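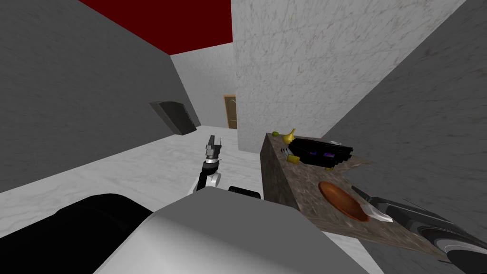

*The corridor side, with the red ceiling and the wooden door at the end.*

# Open day at the Soltero stone yard, 30/09/2026

Soltero cuts and polishes countertops, floor tile and wall panels. The yard opens to the public once a year. Entry is free, but you have to book, and the tour is capped at 49 people. I went with the second group.

We started outside at the slab racks. Kamran Nazari led the walk and kept it practical. Slabs are stored upright on A-frames, sorted by thickness, and each one gets a chalk number when it comes off the truck. The highest number I saw was 573. Anything with a crack goes to the offcut pile, where you can buy it by weight.

The saw shed was next. It is loud, and the floor is wet the whole way through, so wear boots. One kitchen top takes four cuts if the sink is simple. Polishing takes longer than cutting, and most of the staff work on that side. 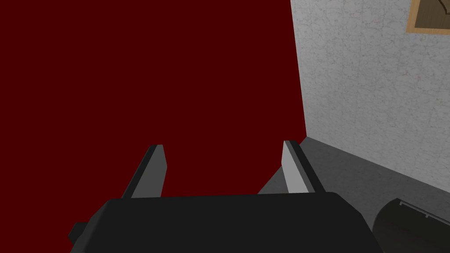 ## Questions and prices

The talk afterward was on sealing. Marble should be sealed before use and again every two years, more often near a stove. Lemon juice will mark it either way. They sell a sealer called Banico, and the August price list was still on the table.

I asked about lead times and was told to expect longer waits in spring. Parking is on the street behind the yard. The coffee ran out early.
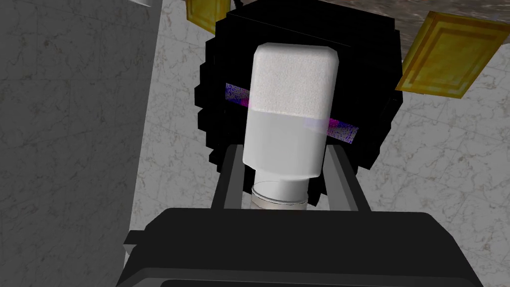
Ayodele Nwankwo told me the offcut pile was better last year, and that anyone who wants a matching pair should get there before the first tour goes out.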